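## Flerkell slow-close toilet seat, white

I've sold bathroom bits out of the same little shop for longer than I'd like to admit, and the Flerkell is the seat I put in my own house. So take all of this with a pinch of salt, but I really do like it!

It comes in two shapes, round and elongated, and that's the first thing to sort out before you order. Measure from the middle of the bolt holes to the front lip of the bowl. Close to 16 1/2 inches means round, close to 18 1/2 means elongated. Please measure the bowl and not the old seat - people fit the wrong shape and live with it for years, and then they order the same wrong shape from me.

The lid and ring both come down by themselves on soft hinges. Give them a nudge and walk away. My sister-in-law Jadwiga Witkowska has two boys and a bathroom right over the dining room, and she says dinner is a whole lot quieter now. If you're used to an ordinary seat you'll probably try to push it down the first few times. Try not to, as forcing it wears the hinge out early (I did this for a month, I couldn't help myself).
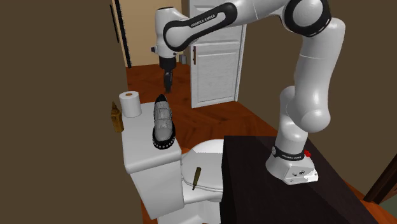 Cleaning is where I got properly sold on it. There's a button on each hinge, you press both, and the whole seat lifts straight up off its posts so you can get at the grubby strip behind it. Wipe everything with warm water and a drop of dish soap, dry it, and click it back down. No bleach tablets, please, and nothing gritty. The finish is glossy and it does scratch if you go at it with a scouring pad.

### Fitting it

You'll need an adjustable wrench for getting the old one off, and that's honest-to-goodness the hard part. Old metal bolts rust in place. Squirt on some penetrating oil, have a coffee, come back and try again. If they still won't budge, a mini hacksaw between the nut and the bowl will do it, with a bit of masking tape over the china so you don't mark it.

The new one fastens with plastic wing nuts, finger tight plus a quarter turn. Don't crank on them. Sit down, wiggle a bit, and if the seat slides sideways, loosen the nuts, center it and tighten again. I like to check mine again after a week or so.

If you can't reach under the bowl at all (skirted toilets, I'm looking at you) you want the top-fix kit, sold separately. It drops in from above and grips with a rubber sleeve. Drop me a line with your hole size and I'll tell you if it fits.

### The details

- **Color:** white only. I asked about bone and they stopped making it in February.
- **Shapes:** round or elongated
- **Bolt spacing:** standard 5 1/2 inches, with a little wiggle room either way
- **Hinges:** soft close, push-button release
- **In the box:** seat and lid, 2 bolts, 2 wing nuts, rubber washers, paper instructions
- **Warranty:** 3 years on the hinges

### What else I looked at

The Stando is cheaper and fine for a guest bathroom, but its hinges don't release, so you're back to poking around with an old toothbrush. The Borkowska is heavier and feels lovely, only it's made for one bowl shape and it overhangs on most others. I still stock both if you want one.

We've sold roughly 1,000 of the Flerkells now, and most of the returns are the round-versus-elongated thing. I'll swap an unused one, no fuss, as long as the bolts are still sealed in their bag. Used seats I can't take back, for reasons I'm sure you can guess.

Orders placed before noon go out the same day. Spare hinges and washers are on the parts page, and Jadwiga Zieliński answers the phone if you'd sooner talk it through with somebody.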